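HSK 409 Household Storage and Sorting
Unit 3: Small Parts on an Open Surface
Instructor: Berenice Robles
Lab section: Ximena Solís, Thursday

Reading before class: Barrera course reader, chapter 2. Bring the sorting worksheet from Unit 2.

3.1 Scope

This unit deals with loose items that have no fixed place of their own: building bricks, game pieces, buttons, clips. Items with a standing location (appliances, jars, wall baskets) are treated as fixed for the duration of a task. They are noted on the sheet but not moved.

3.2 Terms

Surface: the floor, tray or counter on which the loose items lie.
Fixed item: anything that stays where it is while sorting is done.
Loose item: anything to be picked up, grouped or stored.
Resting position: the face or edge on which a loose item lies. For building bricks the usual values are studs up, studs down, on side and on end.
Receiver: the basket, box or drawer that takes the sorted items.

3.3 Choice of sorting key

Color is the fastest key for a mixed lot and the least useful one for later retrieval. A builder looking for a two-by-four brick wants all two-by-fours together. Size is slower on the first pass. In the Lollmont exercise the lot was sorted by color first and by size within each color, and that order is used again in the lab.

Close shades need a rule before work begins. Lime green and dark green are separate classes on the Unit 3 worksheet. Orange and brown are one class. Write the rule at the top of the sheet.

3.4 Recording the starting layout

The layout is recorded before anything is picked up. Use the back wall as the top of the sketch. Mark fixed items with a square and loose items with a dot, and write the color beside each dot. Resting position goes in the second column of the worksheet. A brick lying partly under another object is entered with a P.

A pale patterned surface gives good contrast with blue, black and dark green pieces. Tan, white and clear pieces should be checked a second time at a low angle.

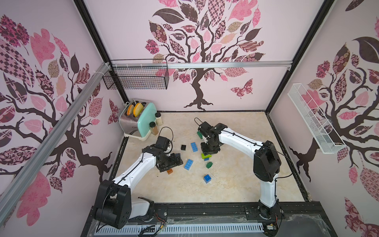 Fig. 3.1. Starting layout, loose bricks on a marble-patterned floor. Fixed items at back left: toaster with toast, two spice jars. Wire mesh baskets on the back and right walls.

For Fig. 3.1, complete the sketch and both worksheet columns. Blue bricks appear in more than one resting position; enter each on its own line. The toaster and jars are squares.

3.5 Receivers

Mesh receivers show their contents but pass any piece smaller than the opening. Line the basket or use a closed box for small pieces. Compare the Erkau and Jirkon tables in the reader, and note that Erkau gives inside dimensions only.

3.6 To hand in

Sketch, worksheet, and one paragraph on the choice of key. Maximum length 2 pages. Late sheets go to Macario Cortés at the lab desk.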